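Hard Water, Soft Towels: A Talk with Hongjun Zeng

Hongjun Zeng has spent most of his working life on what minerals do to cotton. He trained as a textile chemist, ran the finishing lab at Skela, and now advises small commercial laundries from an office above the Rizzi dye works. We spoke on a Sunday afternoon, mostly on the subject of rinse water. 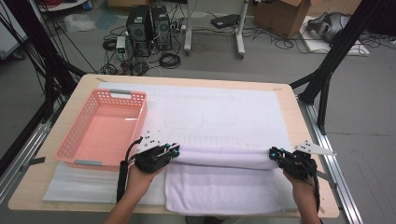
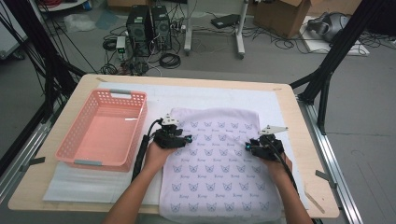 Folding a towel; a printed T-shirt laid flat beside the basket.

Zeng's position is that most complaints of stiff fabric are misdiagnosed. Customers blame the detergent, and laundries respond by changing it. "The detergent is usually adequate," he says. "What you feel in the towel is residue. Calcium and magnesium combine with soap and settle between the fibers. The loops can no longer move past each other, and the hand reads that as roughness."

Modern detergents use surfactants that tolerate hardness better than soap does, but Zeng notes that they do not tolerate it without limit. Builders such as zeolite or citrate tie up the calcium during the wash. The rinse is a separate matter. Fresh hard water comes in with no builder to treat it, and whatever it carries stays in the cloth as it dries.

He measured this at a laundry in Trarnano, where the supply ran at 34 degrees on the French scale. Test swatches were washed in two lots, one rinsed in tap water and one in softened water. After drying, each swatch was burned and the ash weighed. "Ash is a dull test and a very good one," he says. "Cotton burns away almost completely. The mineral does not."

The tap-water lot left four times as much ash as the other. The owner had been adding fabric softener to correct the problem, and Zeng asked her to stop. Softener coats the fiber with a fatty cation, he explains, and the coating lowers friction but also reduces absorbency. "A towel that slides nicely over the skin and leaves it wet has failed as a towel."

His preferred remedy is an ion-exchange unit on the rinse line, sized for the busiest hour of the day and regenerated with salt overnight. Where that is too expensive, he suggests a small dose of citric acid in the last rinse -- enough to bring the pH just under neutral, and no more. Stronger acid shortens the life of rubber door seals and does nothing further for the cloth.

Printed garments need more care. Pigment prints sit on the surface in a binder film, and scale deposits make that film abrade faster. Zeng recommends turning such items inside out and keeping the load light. He is less concerned with water temperature than most of his clients are.

On drying he is brief. Line-dried cotton stiffens even in soft water, an effect he attributes to bound water holding neighboring fibers together. Tumbling breaks those contacts, as does a firm shake before folding.

He is now drafting a dosing table for Skutonetti, which supplies rinse pumps to hotels. It is due in September, and the section on iron is still unwritten.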